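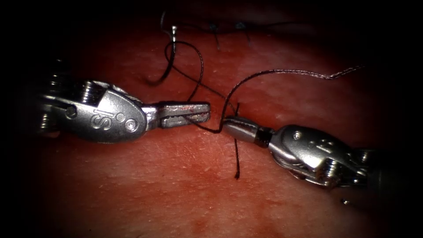

Rehema Kimaro wants to know who wrote the number down first. Three hundred knots on a bench model before a trainee may suture with the robot on a patient: the figure sits in the draft guidance, it sits in the Hisodstead course handbook, and she has yet to find a study under either one.

She has a point. The draft, which went out for comment in January 2019, runs to 72 pages and borrows freely. Its list of console checks matches, almost word for word, the one Brililer hands to hospitals that lease its simulators. A company may well write a sensible checklist. It also sells the hours needed to complete it.

Some of the rules are hard to argue with. Keep both instrument tips in view whenever either one moves. Take hold of the suture near the end if you plan to use it again, as metal jaws can fray a thread and the surgeon may feel very little of it through the console. Stop if the picture is lost. Any scrub nurse could have told the authors as much, and a few did.

The trouble starts with sign-off. A trainee passes when a supervisor says so, and the supervisor's own training may have been a weekend at Pongsiri with a certificate at the end. Blažena Hubáček sent in a comment asking for blind scoring of recorded stitches by someone at another hospital. The reply called this "desirable where resources allow." The same phrase turns up under refresher training, and again under reporting of instrument faults.

A revised draft is due in July. The 300 knots are expected to stay.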